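Catley Issues Revised Specification for Stutance Adhesive Tape Line

New roll core, slower unwind and a shorter product list take effect in July

IDORA - Catley, a maker of tapes and small desk goods for offices, schools and packing rooms, today released the revised specification for its Stutance line of general-purpose adhesive tapes. The revision covers core dimensions, backing thickness, adhesive coat weight, unwind force and carton labeling. It replaces the specification now printed in the trade catalog and applies to all orders shipped from the Idora plant from July onward.

Orders placed before July will be filled from existing stock until that stock is used up. Customers who need the revised product on an earlier order should mark the order form "revised only" and allow extra time for delivery.

Background

The Stutance line was first sold as a packing tape and was later extended to cover light office use. As products were added, the line came to include several core sizes that differed by small amounts. Some cores fit standard desk dispensers loosely, and rolls could rock on the hub during use. Others fit tightly and slowed the roll. Distributors reported that customers often ordered a roll by tape width alone and found on delivery that the core did not match the dispenser they had.

The revised specification reduces the range to two core sizes, one for desk dispensers and one for hand-held and bench-mounted dispensers. Both are held to a tighter tolerance than before. The core wall is now wound from a denser paper stock, which limits crushing when cartons are stacked.

Changes to backing and adhesive

The paper-backed products move to a single backing weight. The film-backed products keep their present backing, with a change in surface finish to improve writing with ballpoint pen and soft pencil. Felt-tip ink may still smear on the film-backed products and is not covered by the specification.

The adhesive is a water-based acrylic across the whole line. The rubber-based adhesive used in two of the older packing products has been withdrawn. Coat weight has been lowered on the light-duty products and is unchanged on the heavy-duty products. Rolls made to the revised specification should be stored between 50 and 80 degrees Fahrenheit, out of direct sun, and on their sides. Rolls stored on edge for long periods can develop a flat spot, which shows up as uneven pull at the dispenser.

Unwind force has been reduced by 10 percent on the desk products. The change was requested by customers who use weighted dispensers, where a high unwind force can lift or drag the base. There is no change to unwind force on the hand-held products.

Testing

Production samples were tested at the Idora plant and at Pagano, the converter that slits and rewinds the narrow widths. Peel, tack and shear were measured on steel, painted board and uncoated paper. Samples were then held in a heated cabinet for 30 days and tested again. Results for each product are listed on its data sheet, including the products where shear after aging was lower than the present catalog value. Buyers who use the tape for hanging or long-term holding should read the shear figures before changing over.

Pagano will continue to slit all widths under one inch. Its blade change interval has been shortened to reduce ragged edges on the paper-backed products, and each slit lot will carry a separate lot code printed inside the core.

Discontinued and renamed products

Catley is withdrawing 16 stock numbers. Most are duplicate widths on the older core sizes. The colored paper tapes remain in the line, apart from the pale green and tan, which will be sold until stock runs out. The remaining products keep their stock numbers, with a letter "R" added at the end to show that they meet the revised specification. Shelf labels and barcodes will change to match.

A cross-reference table giving each old stock number and its nearest replacement has been sent to distributors. Where there is no direct replacement, the table is blank in the second column. Catley asks distributors not to substitute a different backing without telling the end customer.

Tape in use and in storage

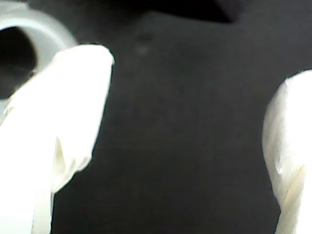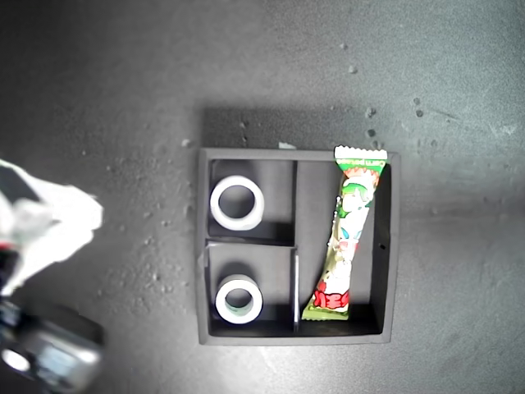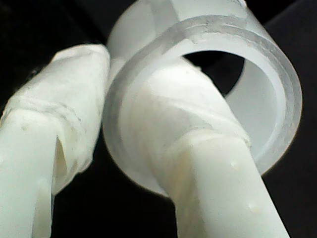
Packaging and labeling

Desk products will ship in cartons sized for a standard supply shelf. The inner plastic sleeve has been removed from all multi-roll packs and replaced by a paper band. Single rolls sold at retail keep their outer wrap, which carries the care and storage text. Cartons are printed on two adjacent sides so that the stock number can be read when they are stored end-on.

Each carton label now shows stock number, width, length, core size, slit lot and month of manufacture. The shelf life statement has moved from the data sheet to the carton. It is counted from the month of manufacture and assumes storage within the stated temperature range.

Pricing and ordering

List prices for the paper-backed products are unchanged. List prices for the film-backed products will be set in the July price sheet. Minimum order quantities remain as they are for full cartons. Mixed cartons may be ordered within one core size but cannot combine core sizes.

Distributors may return unopened cartons of discontinued stock numbers for credit against the same value of revised stock. Opened cartons, single rolls and custom-printed tape cannot be returned. Return requests must list the lot code from each carton.

Data sheets, the cross-reference table and sample rolls are available from the Catley trade desk in Idora. Sample requests are limited to one roll per stock number for each account. Requests for printed tape should include artwork at full size and the core required.

About Catley

Catley makes adhesive tapes, labels and desk goods at its plant in Idora. Its products are sold through office supply, school supply and packing distributors under the Stutance name and under distributors' own labels.

Trade inquiries: Catley Trade Desk, Idora
Media inquiries: Catley Press Office, Idora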